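Articulated hands or parallel grippers for a two-arm kitchen task in sim?

Asked by Oriana Godoy, 2025-02-11
Tags: simulation, grippers, bimanual, cameras

Hi all! I'm setting up a tabletop kitchen task with two arms, sim only for now, and I've been going back and forth on what to put on the ends of them. I started in January with plain two-jaw grippers and they were fine. Then I tried articulated hands on the same arms and had so much fun that I haven't switched back - but my success rate dropped and I can't tell if it's the hands, the controller or the overhead camera.

The layout is small stuff on a countertop: a woven mat, a marble tray, a basket on the right. I run 50 episodes per setup and score them by hand.

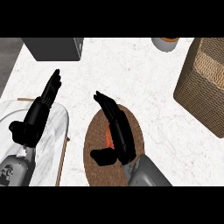 Overhead view, both hands open, right hand over the mat.

My worry is how little of the orange thing on the mat is left to see from up there. With the two-jaw gripper I never thought about this. Do I move the camera, add another one, or go back to the simple gripper?

3 answers

Rostyslav Shevchuk
Accepted answer

Add another one! Keep the overhead view for the general layout and put a camera on each wrist, looking along the palm. An open hand blocks a lot from above, and tilting the top camera only helps until the hand turns the other way.

Before you blame the hands, though, run this:

1. Same start positions, same random seeds, both end effectors.
2. Log the object pose straight from the simulator and feed that to the controller, no camera at all.
3. Then turn the cameras back on and run it again.

If the hands do well in step 2 and badly in step 3, it's the view. If they do badly in both, look at the finger control. I did this with the Plurnari controller and most of my trouble was the thumb closing late. I slowed the fingers down, delayed the close by 5 control steps and it was a different robot. Really satisfying to watch.

Also check your contact settings. Fingers touch in a lot more places than two flat jaws do, and mine needed smaller physics steps.

Zlata Stelmakh

I went the other way and kept the parallel gripper on the left arm and a hand on the right. Looks silly, works great for me. The left one just steadies things. Might not suit you if both arms need to do the fancy part.

50 episodes is a bit thin for comparing two setups, by the way. I'd go to 200 if you can leave it running overnight.

Yaroslav Kushnir

try the Closholm gripper model, way easier

Comments on the accepted answer

Oriana Godoy: Ran step 2 and the hands did nearly as well as the jaws, so it's the view. Wrist cameras going on tonight, thank you!!

Rostyslav Shevchuk: Great! Watch the near clipping distance on those, I lost an evening to seeing the inside of a palm.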